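Search this site
Search recipes, classes, store hours
Go

About Us

Clellow Kitchen School is a small school for home cooks. We teach people how to cook ordinary dinners, and also how to keep the kitchen where the dinners are made. The second part is the one for which we became a little known in our town, so I will write mostly about it.

My name is Firouzeh Nouri and I am writing this page because my colleagues have decided that I am the one who likes to write. English is my third language. Please forgive me where a sentence walks in the wrong direction.

How it started

The school was opened by Shahla Arabzadeh and her son Kianoush, in the rooms behind a shop that sold sewing machines. Shahla had cooked for a hospital for 19 years and she wanted to teach pastry. In the first December there were 16 students, and most of them could already make a good dough. What they could not do was find the flour. They told us this themselves, over tea. At home they had counters so full that they rolled the dough on the dining table, and then they were tired before the cooking began.

So Shahla put the pastry lesson aside for one evening and they talked only about counters. Where does the toaster stand? Where do you put a hot pan when it comes out of the oven? Who moved the salt? That evening went on until very late, and Kianoush had to drive two of the ladies home. After this we had a new class, and it has been in our program every season.

What we teach

The class is called The Working Counter. It has five meetings and we cook in every one of them, because a counter can be judged only when somebody is cooking at it.

In the first meeting we look at the back of the counter, along the wall. We like a single row there. Canisters, the cutting board standing up, a pot for the long spatulas. One row can be wiped behind in a minute. When there are two rows, the second one begins to collect things such as batteries and old receipts (I speak from my own house).

In the second meeting we talk about heat. The toaster oven and the toaster should live on the same side, so that bread and crumbs stay in one place and the rest of the counter is for work. Please do not leave a towel on top of a toaster oven when it is on. Many of us use this place for the folded towel between meals, and for this it is quite convenient, but the towel has to come off before you turn the dial. Ayodele Dauda, who teaches this meeting, asks each student to say this rule aloud, and some of them laugh at him.

The third meeting is for drawers. We take a drawer completely out, we empty it, and we return only what was used in the last season. Students bring their own drawer from home if it can be carried. We have seen one with 700 rubber bands inside. The owner counted them for us and she was rather proud.

The fourth and fifth meetings are free. Each student draws a plan of the counter at home and the group makes suggestions, politely. Then we prepare a full meal, usually a bean soup with flat bread and something sweet from Shahla, and everyone washes up together.

Our rooms

Since July 25, 2018 we are in the Kaushik building, on the ground floor, with the entrance from the yard. The stairs at the old place were difficult for our older students, and here there are none. We have two teaching kitchens. The bigger one is named Tesine and the smaller one is Wanano. The names were painted on the doors when we came and we all liked them, so they stayed.

We did not buy everything new. A school kitchen where each thing matches is pleasant to look at, but our students do not go home to such a kitchen. We prefer things which people really have. If you want to give us a canister with a good lid, please write first, as our shelves are full at the moment.

Who we are

Shahla Arabzadeh, founder. Pastry, bread, and final word on soup.

Kianoush Arabzadeh, manager. He answers the telephone and repairs the hinges.

Ayodele Dauda, teacher. Weekday dinners, heat and safety, knives.

Parisa Akbari, teacher. Drawers, shelves, shopping lists. Parisa also holds the class for people who have moved to a smaller apartment and must choose what comes along.

Firouzeh Nouri, office and this website.

How to join

Places are given in the order of the letters we receive. You do not need any experience and you do not need to bring an apron. Children from ten years may come with an adult. If you must cancel, tell us before the first meeting and the full price is returned. After the first meeting we can only move you to the next season.

We speak English, Farsi and Yoruba in the office, and Parisa can manage some French if you are patient with her.

2,718 shares
3 comments

Marlene T.
I took the drawer class with Parisa and went home and did all of the kitchen the same weekend. My husband still can't find the peeler.

Oskar
Do you have a morning group? Evenings are not possible with my shifts.

Clellow Kitchen School
Dear Oskar, yes, a morning group is in the plan for next season. Please write to the office and I will put your name down. Firouzeh 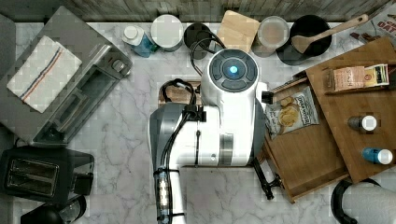
Canisters, cutting board and spatula pot in one row along the back, toaster oven and toaster together on the left.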